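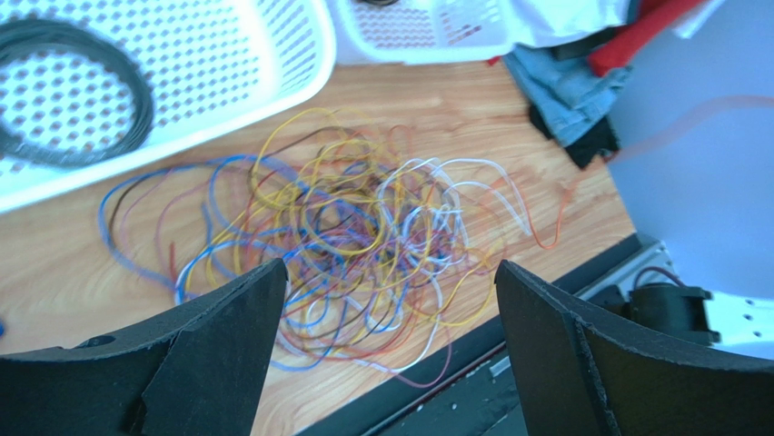
The starting point: one heap of thin wire, every colour mixed in, yellow mostly on top.

Workshop > Sorting and storage > Untangling hook-up wire

Most advice on tangled wire tells you to find an end and follow it. I have never got far that way. You pull the end, a loop somewhere else closes up, and now you have a knot where you had a mess.

What follows is slower to describe than to do. Elsie Hapeta showed me most of it, and I doubted every step until I'd tried it on my own pile.

Tip the lot on to a bare table. Don't shake it. People swear by shaking and I think they just like the noise.

Lift the heap a little with both hands and let it drop, then tease the middle outwards with your fingertips. You want wide, slack loops. If a loop gets smaller when you move something, stop and push the wire back the way it came.

Pick the colour that sits highest and work on that alone. In my heap it was yellow. Red looked tempting with a short end sticking up on the left, but a free end tells you very little about what the other 938 mm is doing.

Ease out one wire at a time and lay it straight along the table edge. If it won't come after 3 gentle tries, leave it and go to another – it will often slide out later. Sharp U-bends catch on everything, so open those with your thumb first.

Coil each wire round two fingers and tie it loosely. Then into a basket, lights in one and darks in the other. Deepika Iyengar sorts by length instead, which seems to me a good way to spend an evening measuring.

You may be told to buy a winding gadget. I tried the Akasia one and went back to fingers. As for cutting: anything under 137 mm that refuses to budge gets snipped, and I don't lose sleep over it.

Last updated August 2024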